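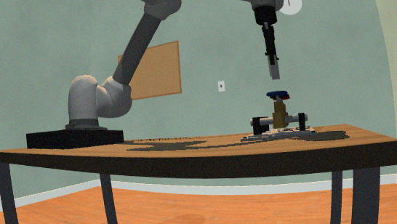
I caught up with Rosalie Bachmann over a pot of tea in Edthorpe, and we got onto her sourdough before I'd even sat down! She's been baking for her neighbours for six years (I'm on my second loaf this week, no regrets).

"I killed my first two starters," she told me, laughing. "I'd put them by the window and they went a horrible colour."

And her favourite flour? "Whatever's cheap, love. Just give it time." She starts again in August, 40 loaves a week, orders by phone.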